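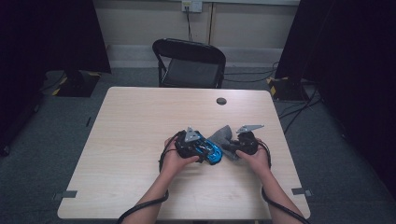
Light wood, and a black folding chair behind it.

Bring back the big table

30 January 2022

The long table at Maillard has gone. I went in for a coffee and a slice of the almond thing and there was a gap down the middle of the room where it used to be, or not a gap exactly, since they'd filled it with little round tables the size of dinner plates, each with two stools. I asked the girl at the till and she said people had been asking for more privacy. Well, I hadn't! I'd have signed something against it if anyone had passed me a pen.

I've been cross about it ever since, far crosser than a table deserves, and my family have suggested I write it down so they don't have to hear it at supper. So this is me making the case for big shared tables in places where anyone can sit. Cafés, libraries, station waiting rooms, the foyer of the swimming baths. I think every town ought to have plenty and I think we've been getting rid of them without much of a discussion.

Triststead isn't a big place and I can list what we've lost without trying very hard. The library had two oak ones in the reference room, and they went when the reference room became a "quiet hub" with individual pods. The baths had a trestle by the vending machine where you'd sit with wet hair and a bag of crisps. The baker's on Mill Lane had a scrubbed pine one in the window, seated six, eight if you liked each other. Now Maillard. What we've got in their place is a great deal of seating for one and a half people.

My trouble with the tiny round table is partly practical. You can't do anything on it. Two cups, two plates, and your phone has to live in your lap. You can't open a newspaper (I know, I know, but some of us do). You can't spread out a knitting pattern or help a child with long division, and you certainly can't sort through your late aunt's photographs, as I once did over two mornings on that long table, with a woman I'd never met leaning across to tell me that one of them was taken outside the old Co-op. She was right too. There was a bit of the sign.

That sort of thing doesn't happen on a stool. You need to be near someone without having chosen them. If I sit down at your little round table I've done something quite forward, and you'd be entitled to gather up your bag. If I sit at the far end of a long one I've done nothing at all, and if we end up talking it's because one of us wanted the sugar. 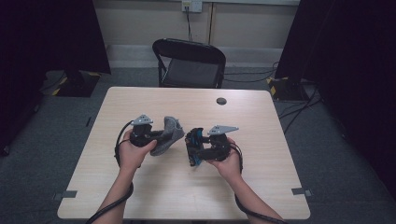
A big table gives your elbows somewhere to go as well, and I don't think the people who buy café furniture think about elbows nearly enough. You can always tell when someone has settled. They stop perching and lean in, and their arms come forward. Look at those two bare forearms reaching out over the pale wood, with no sleeves in the way — you can't stretch like that at a thing the size of a tea tray. When my sons were small they did everything at that reach, chin nearly on the wood, and I've noticed that I do it again now that my eyes are going. I want my jobs in front of me with space on either side of them. I don't think that's a lot to ask for the price of a flat white.

I did try to be fair about this and talked to a few people who know more than me. Shahram Tehrani fitted out cafés for 20 years and was very patient on the phone. He told me the sums are simple. A party of two will sit at a table for two, but a party of two will also sit at a table for ten and spread their coats over four of the seats, and strangers hang back because they think it's taken. So the owner looks at that and sees six empty places at lunchtime. He also said big tables are a pain to deliver, and that he once had to take a window out.

All right. I can see that if you're paying rent on every foot of floor, you want it to earn. But I'd point out that the little tables have coats on them as well, and laptops, and one person per table making a pot of tea last until the school run. I was in Maillard for an hour and every one of those round tables had exactly one person at it. They were all facing the wall. It was like being in a very nice exam.

And I don't accept that strangers hang back because they don't want to sit down. They hang back because we've fallen out of practice. At the baker's there was a card propped against the salt that read PLEASE SIT HERE EVEN IF SOMEONE ELSE IS, and it worked beautifully. People read it out loud to each other as an excuse.
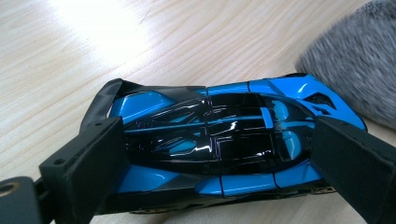

The other argument I get is that people want to be left alone, and it would be silly to deny it. I want to be left alone quite a lot of the time. There are mornings when if somebody told me about their knee I'd weep. But being alone at a long table is a perfectly good way of being alone, possibly the best there is. You can sit with your book, and there's a bit of murmuring going on, and someone's toddler is eating a napkin. Nobody minds you. I lived by myself for 13 months after my divorce and I can tell you that the pods in the library were no use to me whatsoever. What I needed was to be in a room where people were passing things.

Ladan Mohammadi runs the Thursday-night supper — sorry, I've been told off before for saying which night, since it moves — runs the community supper over in Drilluso, and there they push everything together into one line before they put a single fork out. She says they tried it with separate tables at the start and people came with their friends, ate with their friends and went home with their friends. With the one long line you get whoever you get. She didn't claim it had changed anyone's life. She said the washing-up gets done faster.

I've started to notice the same thing happening in houses. My friend Nazanin Hassanpour was looking at new-build flats and every one of them had what the brochure called a breakfast bar, meaning a shelf, and no place at all where you could put a proper table unless you got rid of the sofa. She asked the man where you'd eat Christmas dinner and he said most buyers went out. She went home and measured her mother's old table, leaves and all, and that was the end of that flat.

I went and looked in the Fotlow catalogue after that, because I'm the sort of person who still gets it through the door, and there are 300 pages of it now. Lovely lamps. The biggest table in there seats four, and they have to be on good terms. There's a fold-down one that turns into a mirror. I'm sure it's very clever, and if you've only one room you need clever, but I'd hate to think a generation will grow up having never hidden under anything.

That matters more than I can prove, I think. The table I grew up with was where the post was opened and where bad news got told. It was where you did your homework while someone topped and tailed beans. You learned to work with other people's mess six inches from your own, and you learned to shove up. I've worked in offices with grown adults who never learned to shove up, and you can spot them within the week.

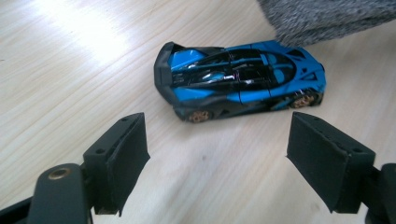 Ghazal Nikzad, to whom I read most of this down the phone, thinks I'm being sentimental and says so. Her view is that long tables are fine for people who've always felt welcome at them, and that when you're the only one in a headscarf, or the only one with a crying baby, a table for two in the corner is a mercy. She said she'd used those corners for years and been glad of every one. She said that if I got my way and the corners went, she'd simply stop going out for coffee, and so would her mother.

I've thought about that a good deal. I don't want the corners to go. I hadn't meant to say that everybody must sit together like it or not, though reading back I can see that I've got near it in places, and I've left those bits in because I was enjoying myself. Keep the corners. Keep a good half of the room for people who want their back to something. All I'm asking for is one decent table in the middle, one, with mismatched chairs if that's what's going cheap.

I've said as much to Maillard, in a letter, a real one with a stamp. I told them I'd put £100 towards it if they still had the old table in the back somewhere, and that I knew at least four others who'd chip in. They wrote back quite quickly and very politely. The table was sold to a couple for their kitchen, so at least somebody's eating off it, but they're having a think about the window end of the room and they'll let me know in February.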